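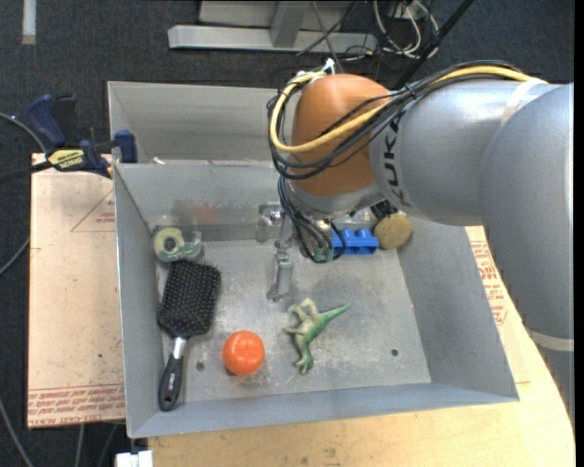

Gray metal bin, small objects

galbraith_r
Looking for advice on zinc-plated steel shelving in an unheated shed. Five Plellow bays, 35 kg of fasteners per shelf. White bloom on the lower uprights since June. Humidity logger reads 879 entries over 80 percent out of 1000.

tinsnip
White bloom is zinc hydroxide. Wipe it off with a nylon pad, dry the metal, coat with clear lacquer. Rendeo makes a decent one.

Pollock
Lacquer over a damp surface traps the moisture. Fix the air first. What is under the uprights?

galbraith_r
Bare concrete, no membrane. Steel feet directly on it.

Pollock
Then the slab is your source. Put 8 mm plastic pads under the feet and seal the floor.

tinsnip
Disagree on the order. Sealing a slab takes weeks to dry out properly — the zinc keeps going in the meantime. Coat now, seal later.

bovton_stores
We ran a small desiccant dryer at the Bovton depot. Bloom stopped spreading in one winter with no coating at all. Power bill was noticeable.

galbraith_r
Pads ordered. Will clean one bay and lacquer it, leave the next one bare, and post readings for both.

Rory Galbraith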